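Firkmont resets its cabinet cell, and holds back on the promises
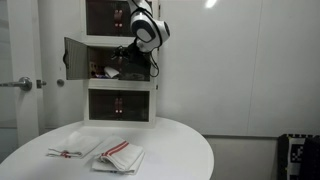
What changed at the Lolitz bench

2020-08-12. Firkmont has redone the setup of its arm and three-compartment cabinet. The gripper cable now has slack to reach the middle compartment, and the arm was re-zeroed with that door open.

"I've read too many releases about cells that look after themselves," said Domingo Escobar, who maintains it. "This one needs its zero checked every 200 cycles. Ask me again after 787."

Service notes are available from Firkmont on request.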